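Otier Display Support
Ticket 108
Subject: Donunel can dispenser, three lanes, cans stop short of the front
Site: Flenddale
Status: Closed
Opened: January 2, 2021
Category: Shelf fittings / drinks

Problem as reported
Cans in the middle lane don't come forward when the front one is taken. They stop partway down and have to be pushed by hand. Outer lanes work most of the time. Unit is the white one with wire dividers, supplied by Riedl, in use since July. It was taken off the shelf and put on a table so it could be worked on.

Update 1
Asked the site to empty the unit, wipe the lanes with a damp cloth and let them dry, then refill with one kind of drink per lane. Asked whether any can had a dent in the rim, and whether the unit rocks when pressed at the corners.

Update 2 (site)
Wiped down. There was a line of dried syrup in the middle lane near the back. One can had a dented rim and was set aside. The unit does not rock. Middle lane is better but still stops with only a few cans in it. With a full lane it moves.

Update 3
A lane that moves full and stops short when nearly empty usually means not enough slope, or a divider leaning into the lane. Asked for the gap between the dividers at the front and at the back.

Update 4 (site)
Left and right lanes are even front to back. Middle lane is 2 mm narrower at the back. The left divider of the middle lane was not fully down in its rear slot. We can see a gap under the wire.

Update 5
Steps sent:
1. Take all the cans out of all three lanes.
2. Lift the loose divider straight up and out. Do not bend it.
3. Clear the slot with a toothpick or something similar.
4. Put the front end in first, then press the back end down until the wire sits level.
5. Measure the middle lane again, front and back.
6. Load two cans per lane, take the front one, and see if the second follows. Repeat with each lane before filling up.

Update 6 (site)
Slot had a bit of hardened glue in it. Divider went down after that and the middle lane now measures the same at both ends. We put Pepsi in the left lane, Chilsung Cider in the middle and Pocari Sweat on the right. Tried it 91 times over the afternoon across the three lanes. Two stops, both in the middle lane, both early on. None after we pressed the divider down a second time. Pictures attached.

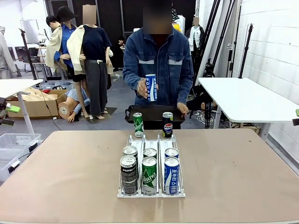
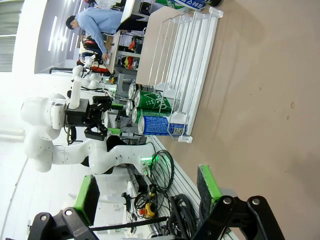
Ilse Tamborn
Fittings support, Otier

Closing note
Cause was the rear end of one divider not seated. The syrup and the dented can made it worse but would not have stopped the lane every time.

Keep to one drink per lane as you have it now. Put dented cans to the side when restocking. If the middle lane starts to stick again, check the rear slot first, before changing the slope. A replacement divider can be ordered through Riedl, and you only need the one wire, so don't let them send the whole set.

When the unit goes back on the shelf, run the two-can check again in each lane. The shelf may not sit at the same angle as the table.

Reply to this ticket within two weeks to reopen it. After that please start a new one and quote the old number.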